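Benedita Sequeira has led the handling laboratory at Titeck since July, and her first assignment was to compare two parallel grippers for mixed retail goods. The candidates, supplied by Rusent and Imel, were mounted in turn on the same arm and run with the same controller.

"We wanted one variable," Sequeira said. "If the arm changes as well, the result tells you very little about the fingers."

Each gripper was given 100 attempts on wrapped bars, small boxes and round containers. The Rusent unit completed 81 picks without intervention. The Imel unit completed 59, although Sequeira cautions against reading the figures as a verdict.

"The Imel fingers were better on boxes standing close to a divider," she said. "Most of their losses came from round containers lying on their sides, and 22 of those were recorded before we adjusted the closing force."

The laboratory also reviewed the position of the wrist camera. An earlier mount, built by Ueda, gave a wider view but placed the fingertips at the margin of the image.

"Clear acrylic is difficult for us," Sequeira said. "The edges catch the light and the walls reflect, so depth readings near a shelf are not always reliable.
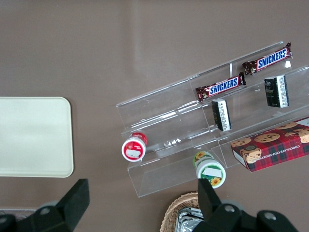 "For that reason we ask operators to approach from above and to keep the fingers open until the object is well between them — it costs a little time, but we lose fewer picks."

A second round of trials will use softer fingertip pads on both grippers. Sequeira expects to keep the present camera mount.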